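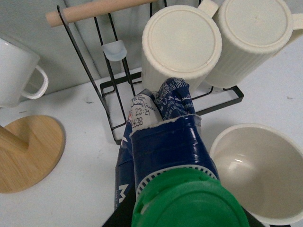
*Blue carton, green cap.*

The club announced the new manager's contract at noon, and by one o'clock the man who ran the Fiswood fanzine had decided not to believe in it.

He read the statement again on the kitchen computer. Five years, it said. A vision for the whole of Stindamel. The last one had been given four years and a vision, and had lasted until the clocks changed.

"They've called up the goalkeeper from the youth side," his daughter said, reading over his shoulder. "He's seventeen. He's played 8 games."

"Eight games for whom?"

"Partanen."

"Partanen play on a slope."

She sighed and went to look for the biscuits. He typed a headline, deleted it, and typed a worse one. The fanzine had 261 subscribers, and most of them would want to be told that this was the start of something. He had told them so in May, when the club bought a winger who turned out to be a full-back.

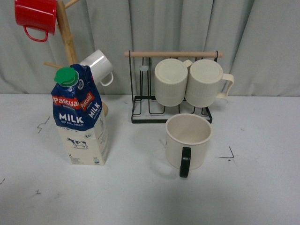

## The second half

They went to the match anyway. The board gave the crowd as 2000, which he put down to somebody in the office having a soft spot for round figures. It was cold, and the boy in goal looked smaller than his gloves.

Skudetano had most of the ball and did very little with it. Then, near the end, their striker was through on his own, and the boy came out far too early, the way they do on slopes, and got a knee to it.

The whole stand was up. His daughter was hitting him on the arm with her programme.

"Well?" she shouted.

"He came out too early," he said.

She was still arguing when they reached the bus stop. He let her. At home he opened the headline again and left it as it was, but he took the question mark off the end.
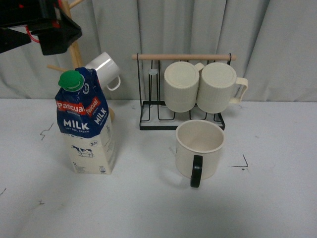 *Mugs on the rack and the tree, milk to the left.*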